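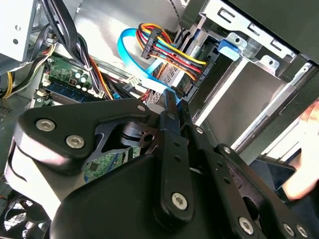

Workshop tips: getting the software side sorted before the arm goes anywhere near an old PC

I've been pulling drives out of old desktops with an arm for a while now, and most of my grief has come from the code. So, a few habits worth pinching (all learned the slow way!).

Sort out your frames first

Give every part its own coordinate frame: case, drive cage, fixture, the lot. I used to measure everything from the base of the arm, and if I bumped the case I had to start again. Now I find the case once, and the rest of the plan hangs off it. Save the calibration with the date in the file name. Mine says 8/12/21 and I still trust it, touch wood.
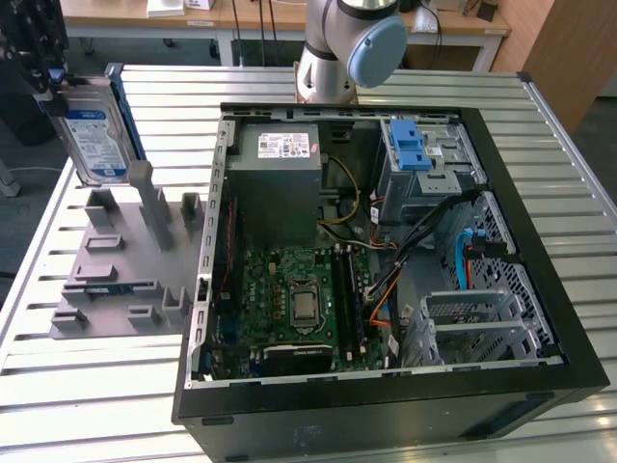 Nattawut Boonyarit reckons I'm too soft on calibration, and that anyone who skips the check after moving a fixed camera deserves what they get. He runs his check script at every start-up, no exceptions, and refuses to let the planner load until it passes. Fair enough, mate. I've added the same thing to mine.

Don't let the detector guess at cables

Rigid bits are easy. Cables are a pain, they sag and flop and every case has them in a different spot. I labelled 3000 crops for our Hodstead model and it still mixed up a cable with its own shadow, so now anything scoring under 90 per cent gets treated as an obstacle and the planner goes around it.

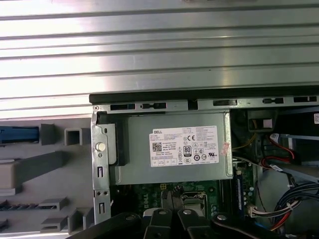
It makes for some funny-looking detours, but I'd sooner wait for a detour than re-seat a connector. If the planner can't find a path in 2 tries, I have it back straight out the way it came and ask me what to do.

Log more than you think you need

Joint positions, gripper width, force readings and both camera streams, all on one clock. I keep 48 hours' worth, then bin whatever I haven't flagged. Colour-code the flags if your viewer allows it.

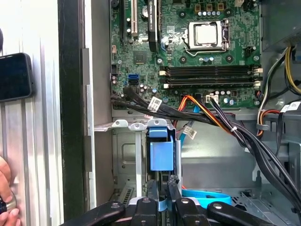
Slow the last bit down

Set a separate speed limit for anything inside the case, and put it in the controller, where a dodgy script can't override it. I left mine in the script until March. Never again!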